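Speaker notes: Floor pads, dilution and the closet at the end of the hall
Lai-ching Tsao
Spring refresher for building services leads, Rathjen site

Opening (keep it short, people are still finding seats)

Good morning! Thanks for coming in before your shift. I'm Lai-ching, I look after floor care for the Platby buildings, and I have been pushing water around floors for 17 years. I still love it. There's something about a long corridor drying evenly from one end to the other that makes my whole morning.

Say who is in the room. Day porters, night leads, two people from purchasing (wave to them, be nice, they sign for the pads).

What I want to cover: how damp is damp, how we mix, how pads get washed, and how the closets are set up. Questions whenever you have them. Don't wait for the end, I will forget what I was talking about and so will you.

How damp is damp

Start with the pad demo. Pass two pads around, one straight out of the bucket and one wrung. Ask people to squeeze both.

The one that drips is a wet mop. It has its uses, and we'll get to the loading dock. For vinyl and sealed stone we want the other one. It should feel like a washcloth you've wrung out hard. If you press it to your forearm you get a cool patch and no runs.

Why I care so much: streaks. Most of the streak complaints I read come down to too much water left sitting with too much product in it. The water goes, the product stays, and by noon the sun is coming in low across the lobby and there it all is.

Tell the Kostness lobby story here. Black tile, glass on two sides, and me on my first week, so proud of myself. I went over it three times and it looked worse each time! A night lead named Nadiia Dovhaniuk walked past, took my bucket away and came back with plain water and clean pads. One pass. I've worked with her ever since and she has never let me live it down.

Pause. Let them tell their own streak stories if they want to, there is always at least one good one.

Changing pads

Our rule is a fresh pad for every room with a door and every 4 classrooms' worth of corridor. In restrooms it's one pad per restroom, and that pad never comes out to the hallway. Blue for general areas, red for restrooms, green for break rooms and kitchens.

If they ask about flipping the pad: no, not with these. The back is the hook-and-loop side and it's there to grip the frame. People try it more than you'd think.

Work in a figure eight, walking backward, with the leading edge always leading. Show it slowly. Then show the version everybody does when they're in a hurry, where the mop lifts and the dirt drops off in a neat little line across the doorway. (This usually gets a laugh. Leave time for it.)

Dust first. I know you know. Dust mop, then damp mop. Grit under a damp pad scratches the finish, and I've seen a corridor go dull in one winter from that alone.

Mixing

We moved all four Rathjen closets to the Saltar neutral cleaner in May. The wall unit meters it, so please use the wall unit. The button on the left fills a bottle, the one on the right fills a bucket. Hold it down till you reach the line inside the bucket, and stop there.

More product does not clean better. I will say this as many times as I'm allowed. A strong mix leaves a film, the film is slightly tacky, and the tacky floor grabs dirt off every shoe that crosses it. Then it looks dirty sooner, so somebody mixes it stronger. I've watched a whole building go around that loop and it took us two nights with plain water to get out of it.

If the unit is down, use the measuring cup on the chain and the chart taped inside the door. Don't pour by eye. Call it in the same day, extension 477, and leave a message if it's after hours.

Never top up yesterday's bucket. Empty it, rinse it, turn it over to dry.
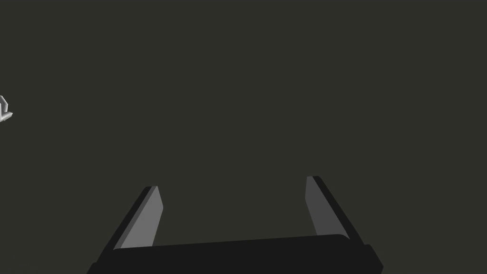 Washing the pads

My favorite part, and I can feel the room not agreeing with me.

Microfiber picks up soil with lots of very fine split fibers. Fabric softener coats those fibers, and then you're pushing a smooth rag around. So no softener, and no dryer sheets. No chlorine bleach either. Warm wash, liquid detergent, low heat or hang dry.

Wash pads with pads. Cotton towels shed lint, and the pads grab every bit of it and carry it right back to your nice clean floor. If you've ever seen white fuzz on a dark floor after mopping, go look at what was in the machine.

Shake them out before they go in. Separate colors by zone. The red bag goes through on its own cycle.

How to tell a pad is finished: drag it across your dry palm. A good one catches a little on the skin, which some people hate (sorry). A worn one slides. Also check the corners, where the stitching goes first, and check that it still holds to the frame when you shake it hard. If it fails any of those, it goes in the retired bin and becomes a rag for the dock.

Purchasing, this is your moment. Retired pads should be logged so that reorders keep up. We ran short last winter and people started using the same pad all night, and I don't blame them one bit.

The closet

Put up the floor plan of closet 101, the one at the end of the hall. It's our model closet and I'm so happy with it.

Frames hang by the handle, pads up top in color bins, chemical below eye level. Nothing on the floor except the bucket, upside down. Wet floor signs go right by the door so that your hand touches them on the way out.

Go and look at it on your break! It's unlocked until the end of day shift. Open the bins, see how the labels read when you're standing at the sink. If something would be annoying for a shorter person or a left-handed person, tell me, because I set it up to suit my own reach.

The loading dock

String mops stay at the dock. Rough concrete tears microfiber to pieces, and there's more liquid down there than a damp pad can handle. Use the wringer bucket with the yellow handle and keep that mop downstairs.

For oil, absorbent first, sweep, then mop. Degreaser is on the cage shelf. Gloves and goggles, please, including for the quick ones.

Practice round

Pair up, one experienced person with one newer person. Each pair takes a stretch of the back corridor. Dust, damp, pad change at the door. Nadiia will be at the far end checking for lines across the doorways, and she is very good at spotting them.

Swap after one pass. Put used pads in the bag by the stairwell.

Handouts on the table: the dilution chart, the color card and the wash instructions in three languages. Take extras for your crew. Sign the sheet before you go back up, and if you're missing a frame or a handle, write that next to your name.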